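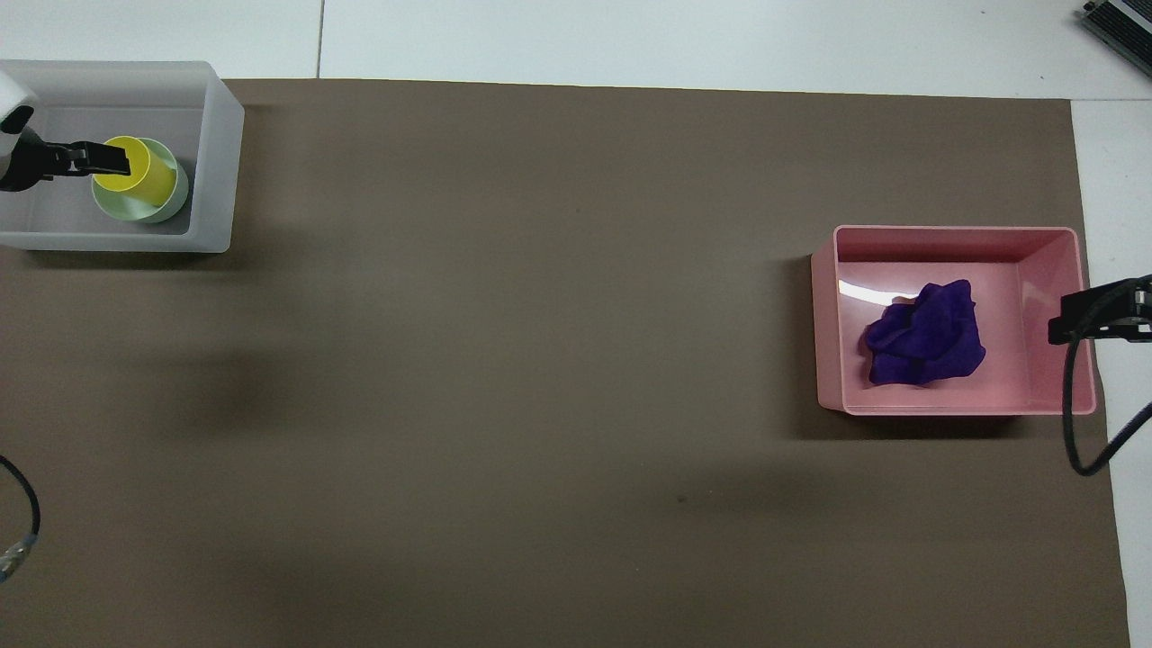
左爪夹黄杯子,右爪在粉盒边上待着

【双臂桌面收纳】第二版夹爪装上了,来报个进度,顺便求喷

楼主:锈螺丝
上个月发的那版被各位骂了一顿,回去改了两周。主要动了三处:手指换成黑色的平行指,指尖加了棱;爪壳重新打印;控制从 Soltel 的板子换到 Clunitz 的。任务还是老任务,两个盒子,杯子归一边,布归另一边。垫子是厚牛皮纸色的那种,桌面太白,相机老是过曝,铺上以后好多了。
目前杯子这边做了 200 次抓取,布那边还在调。有问题直接问,别光说“好看”。

2楼:半桶水
两个杯子套在一起你打算怎么分?黄的那个跟薄荷绿那个挨这么紧,爪子一提,十有八九一起上来。

3楼:锈螺丝
回2楼:确实会一起上来。现在的办法是提起来抖一下,绿的掉回盒里再继续。抖不掉就放下重夹。

4楼:老电工不修电
“抖一下”也能叫办法。200 次里抖掉的有几次,重夹的有几次,你写了吗?我在这个版看了好几年双臂项目,每个都说“抓取 200 次”,没一个人说清楚什么算一次。夹到了算一次?放到位了算一次?中间人手扶了一把算不算?

5楼:锈螺丝
回4楼:夹爪闭合一次算一次。人手没扶。抖掉的我没单独记,这个我认,回头补。

6楼:老电工不修电
那这 200 就是闭合次数,跟成功率没关系。标题别写“抓取”,写“闭合”。

7楼:pla_拉丝
楼上火气大了点,不过道理没错。我问个实际的:指尖那个棱是打印的还是贴的?我用 TPU 打过类似的,刚上手很咬得住,用一阵子棱就磨平了,夹光面塑料开始打滑。

8楼:锈螺丝
回7楼:打印的,跟手指一体。磨损还没看出来,次数也不多。

9楼:半桶水
一体的话磨平了整根换,你图纸最好改成可拆指尖。Valente 那套开源爪子就是两颗螺丝一拧,指尖单独换,抄一下不丢人。

10楼:三号工位
我跟楼主一个共享车间的,说两句。机器我在旁边看过几个晚上,夹杯子确实能夹。但是我得唱个反调:每次开跑之前楼主都要把杯子摆一遍,开口朝哪边、离盒壁多远,心里都有数。我有一回趁他去倒水把杯子转了半圈,爪子下去就夹了个空,指头在盒壁上蹭了一下。

11楼:锈螺丝
回10楼:原来那次是你!!我查了一晚上标定!!

12楼:三号工位
请你吃饭。

13楼:老电工不修电
10楼这条比主楼有用。摆好的东西夹得起来,买条传送带也行,何必两只爪子。

14楼:gaosu_wan
不同意13楼。自己在家做的东西,一开始都是摆好的,谁也不是上来就乱堆。关键看后面有没有往难了走。我倒是好奇紫布那边,一团皱布放在粉盒底上,右边那只爪子怎么找下手的地方?布没有边可认。

15楼:锈螺丝
回14楼:现在是深度图里找最高的褶,从上往下捏。粉盒子有个麻烦,内壁亮面,灯一照左边壁上一块白,相机在那个位置给的深度乱跳,离布又近,有时候它就奔着反光去了。

16楼:gaosu_wan
那块白就在布的上方,图上看得很清楚。换个磨砂盒子不就完了?左边那个不就是磨砂的。

17楼:锈螺丝
回16楼:试过,半透明的在深度上也不老实,盒壁时有时无。粉的至少壁是实的。准备拿砂纸把粉盒内壁打一遍。

18楼:pla_拉丝
400 目水磨,别用粗的,粗的打完一道一道的,反光更花。要么喷一层哑光清漆,省事。

19楼:半桶水
先挪灯。一分钱不花的事,为什么老是最后才想到。

20楼:老电工不修电
再说线。左下角一根黑线伸进来,头上那个银色金属接头就搁在垫子上;右边那根从爪子垂下来绕了一个弯,贴着粉盒边走。你右臂往里一伸,这根线是跟着走还是挂在盒沿上?挂住了,要么把盒子带跑,要么把接头扯松。我见过扯松以后时通时断的,查起来比你那晚上的标定难受多了。

21楼:锈螺丝
回20楼:右边那根挂过盒沿一次,盒子拖出去一截。拖链买了还没装。

22楼:老电工不修电
先装拖链再发帖。

23楼:三号工位
替他说句公道话,拖链是车间团购的,卡在我这儿没发下去……

24楼:潜水的鱼干
潜了很久冒个泡。想问花了多少钱,我家里也有一堆杯子和布,老婆说我敢搬一台这个回来她就把我收纳了。

25楼:锈螺丝
回24楼:光这一版改动,夹爪加板子 700,臂是之前的,Trilard 的二手,没算在里面。

26楼:半桶水
700 不含臂,这句话要加粗。新人看完以为 700 能收拾桌子,下单之后才发现买回来的是两只手,没有胳膊。

27楼:潜水的鱼干
好的,我继续手动。

28楼:gaosu_wan
Clunitz 那块板子怎么样?两条臂一起动的时候延迟大不大?我看评价两极分化,有人说比 Soltel 稳,有人说温度一高就掉线。

29楼:锈螺丝
回28楼:我这儿没掉过线。不过我两条臂现在是轮着动的,没有真正同时跑,所以延迟这块说不准。

30楼:老电工不修电
轮着动。那标题里的“双臂”也请斟酌。一条臂干完停在那儿,另一条再动,跟一条臂换个位置有什么区别?

31楼:pla_拉丝
区别是不用换位置(

32楼:gaosu_wan
30楼抬杠了。两条固定臂各管一个盒子,不用跨整张垫子,节拍上是有好处的。真要做协同,比如一只按住绿杯子,另一只把黄杯子抽出来,套杯的问题顺便就解决了,也不用抖。

33楼:半桶水
32楼这个可以。但右臂够不够得着左上角那个盒子?中间隔着那么宽一块垫子。

34楼:锈螺丝
回33楼:够不着,差一截。把两个盒子往中间挪应该行,可是挪近了两只爪子要做避碰,我现在没写避碰。

35楼:老电工不修电
没写避碰就别挪。急停在哪儿?

36楼:锈螺丝
回35楼:在我手边,拍过两回,都好使。

37楼:老电工不修电
这是全帖我最满意的一句。

38楼:三号工位
建议楼主下次这么测:杯子由别人来放,随便放,放完楼主不许碰。我来放也行,保证公正。

39楼:锈螺丝
回38楼:你放可以,先把拖链给我。
我列一下接下来要做的:装拖链,挪灯,还不行再磨粉盒内壁,指尖改可拆,记录改成“闭合、提起、放到位”三栏分开记。套杯先单独算一类,不跟散放的混。十月底之前把数发上来,难看也发。

40楼:老电工不修电
三栏分开记就行。难看的数我看,好看的我要看原始表。

41楼:半桶水
蹲一个。另外绿杯子也给它夹一夹,别老挑黄的,我怀疑浅色那只它认不出来。

42楼:锈螺丝
回41楼:……认得出来,就是慢一点。晚上回去单独测。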